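From: Chandrasekhar Unnithan
To: pettigrew-users
Subject: Re: Gripper width goes negative after replay

On a morning in January, Litia wrote:

> We see the same thing with the 0.59 branch. During replay the width
> topic is fine for the first part of the episode, then it drops below
> zero and stays there until the fingers open again. It only happens
> with cloth. With the rigid blocks we never get it. Is this the filter
> or the calibration? We use the default config, only the rate is
> changed from 100 to 200.
>
> Second question, is it safe to delete the cached poses in between?

Hi Litia,

Thank you for the logs, they helped me a lot. I think it is the filter, and the changed rate is what makes it visible.

The width estimator in Pettigrew has a small constant velocity model. When the fingers close on something rigid, the measurement stops suddenly, the innovation is large, and the gate resets the velocity to zero. With cloth the fingers slow down little by little, so no single innovation is large enough to pass the gate. The model keeps a closing velocity and it pulls the estimate through zero.

At 100 Hz you will probably not notice it, as each step is longer and the innovation is bigger. The gate threshold is written per step and not per second. This is my mistake from when I moved the code out of Rundness, where the rate was fixed.

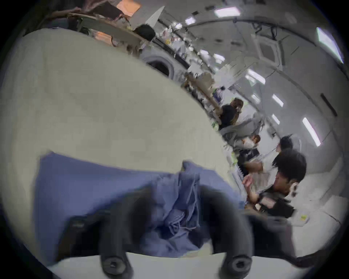
The second thing which makes it worse is the fisheye mask. When a fold of the fabric comes up between the fingers, the detector loses one finger and we fall back to prediction only. The fallback is allowed for 14 consecutive steps, again counted in steps. So at your rate the time is half of what I intended, and after it the track is started again from the last predicted value, even if this value is negative. That is why it stays there for you until the fingers open.

Please try this in your config:

width_filter:
 gate_unit: seconds
 clamp_min: 0.0
 reinit_from: last_measured

The key gate_unit exists only on the main branch, so you need to update first. The clamp alone will hide the negative numbers, but the velocity will still be wrong, and your policy will see a gripper that closes too early. Please do not use only the clamp.

About the cached poses – yes, you can delete them. They are rebuilt at the next replay. Only keep the file with the time offsets, it is not rebuilt automatically.

If somebody on the Zorkoseck fork reads this: you have the same code in width_track.cpp, but I did not check if your gate is already different. I can send a patch if you tell me which branch.

Regards,
Chandrasekhar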